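Ratent workshop notes
@ratent_notes · 2025-10-08

1/ I promised some of you a thread on how the picking arm has changed our work at Skamby. I am not an engineer. I work in the returns hall, eleven years now, and English is my third language, so please be patient with me.

2/ First, what we do. Shops send back mixed goods, mostly small things without a box. Somebody must take each thing out of a bin, decide what it is, and put it on the right line. Before January this was all done by hand, in two shifts.

3/ A normal day is 900 pieces for our hall. After a holiday it is more. If you have never done this work, try to lift small things out of a deep metal bin for seven hours and then ask your back how it feels.

4/ The arm was put in by a firm named Trindau. They have a test table, and there they try the kind of things that we find difficult to explain in words. "Odd shapes" we say, and they ask: odd in which way? So we bring them a handful.

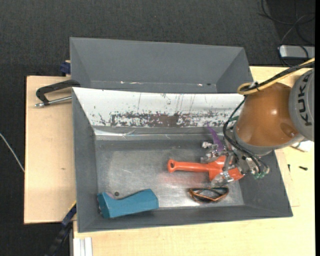 Test table, mixed bin. The orange-red one with the long handle is under the gripper.

5/ Look at the thing in black and copper-orange, near the front wall of the bin. It is mostly open spaces. A person puts one finger through and lifts. For the arm, a shape like this is a real question, and we had a long talk about it with the Trindau people.

6/ Shiny floors are another question. I never thought about the floor of a bin in my life. Now I know that a reflection can look like a second object to a camera, and I notice it also at home, in the kitchen sink.

7/ Now the numbers, because many asked. In the first full week on our line the arm picked 766 pieces without help. In the same week it stopped and called a person 239 times. Our manager was happy with the first number. We on the floor talked only about the second.

8/ What does "called a person" mean? A lamp goes on, you walk there, you see what is wrong, you press a button or move the piece with your hand when the arm is locked. It takes less than one minute. But it cuts your other work into small bits, and this made people tired in a new way.

9/ So we asked for one change: one person per shift has the lamp, and only the lamp, and we change every two hours. It was not in the plan. It took three weeks of asking. Since then the mood is better.

10/ Did anybody lose their job? In our hall, no. Two temporary contracts were not continued in spring, and the firm says this was decided before. I can't prove it one way or the other, so I only write what I know.

11/ What I gained: less bending. My shoulder is quiet in the evenings. What I miss: we used to stand at one long table and talk. Now the stations are apart and the fence is between us – it is a good fence, it is there for safety, but you cannot talk through it.

12/ Training was one day, with a booklet from Hailu, who make the software for the screens. The booklet has 265 error codes. We use maybe nine of them. A colleague wrote those nine on a card and taped it next to the lamp, and the card is what everybody reads.

13/ If your workplace will get such an arm, my advice is small. Ask who answers the lamp. Ask if that time is counted as work in your targets. In our case it was not counted for the first month, and some people looked slow on paper when they were the busiest in the hall.

14/ And go to see the tests if they let you. Bring your own difficult pieces. We brought ours in a shopping bag and the Trindau people were glad – they had been testing with things much too easy.

15/ Some of you asked about noise. It is less loud than the old conveyor. The hoses make a short hiss, and after a few days you don't hear it.

16/ I will answer questions after my shift tomorrow. About wages I can't write here, sorry.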